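Mistavthorpe Home Support Boards > Water Softeners > Ticket 1539
Subject: Nurkasard softener regenerating every night, salt barely moving
Status: Solved
Location: Bollville
Opened by: original poster

Hi all! First ticket, long one, sorry. I put in a Nurkasard softener in June and I love this thing, the shower alone was worth the weekend on the basement floor. For the last couple of weeks, though, it's been regenerating every single night at 2 a.m. and the water coming out is hard again. Salt level in the tank has hardly dropped. No error code on the display. Valve is in metered mode, or at least I set it that way.

Already tried: power cycle, fresh salt, reseated the bypass, cleaned the little screen on the inlet. The screen had some grit on it but nothing dramatic.

Reply from support
Thanks for the detail, very helpful. Regenerating without using salt usually means the unit isn't drawing brine. Please check three places: the brine line for a kink or a loose nut, the float in the brine well, and the injector. Also tell us the hardness setting and the reserve capacity, and test the water before and after the unit with strips from the same pack.

Update 1
OK, strips done. Before the unit: very hard. After the unit: also very hard, same color on the strip as far as I can tell. Hardness is set where the county sheet told me to set it. Reserve is at 700 gallons, which I don't remember choosing. Hot water at the kitchen tap is 119 on a candy thermometer, if that matters to anyone. Brine line looks fine from end to end and the nuts are snug.
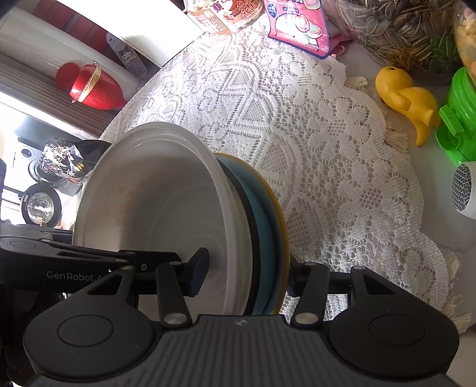 Hard water shows up in my kitchen well before it shows up on a strip, so I've started keeping a log of that too. Glasses go first, then the kettle, then anything dark. Dishes are the slowest, and a white bowl is close to useless as a test because scale is white too! That one with the faint orange lettering on the inside wall is a bit better, you get some color to judge by. I've switched to a black mug as my official test mug, rinsed and left to air dry next to the sink. Yesterday's had a ring on it you could see across the room.

Reply from support
Love the mug. The reserve is too high for most households and would explain the nightly cycle all by itself: the meter reaches the reserve point almost as soon as the count starts over, and the valve schedules a regeneration for that night. Set it to automatic. That won't explain the missing brine draw, so please start a manual regeneration and stay with it. In the brine draw step, open the brine line at the valve and put a finger over the fitting. You should feel suction.

Update 2
Reserve is on auto. Ran the manual cycle with a flashlight and a sandwich. Backwash sounded great, lots of flow at the drain. Brine draw step: no suction, none at all. Water level in the salt tank didn't move the whole time. Float goes up and down freely. So I'm going after the injector next, unless somebody stops me.
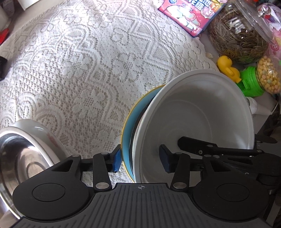 Followed the manual for this part, and it was easier than I expected. Unit in bypass, pressure relieved by starting a cycle, plug pulled. Injector cap is two screws. Behind it there's a small screen and then the injector itself, and mine was packed with a rusty sort of paste. The hole in the middle is tiny and I couldn't see any light through it. Soaked both parts in warm white vinegar, then poked at the hole with a wooden toothpick (no metal!!). O-ring got a smear of silicone grease before it went back in. The whole job took 52 minutes and a good part of that was hunting for the screw I dropped behind the tank.

Put it all back together, opened the bypass slowly, manual cycle again. SUCTION! Really strong too, it grabbed my fingertip. Salt tank level dropped and then it refilled on its own.

Reply from support
Excellent work. Rusty paste suggests sediment from the street side. A cartridge prefilter ahead of the softener is a good idea. Check the injector again in six months.

Update 3
Strip after the unit now reads soft. No regeneration last night or the night before. Test mug dried clean. Prefilter is on order and I already cut the bracket for it. Please close this one, and thank you, I learned a ton!

Ticket closed by support. Tags: injector, no brine draw, reserve setting, metered mode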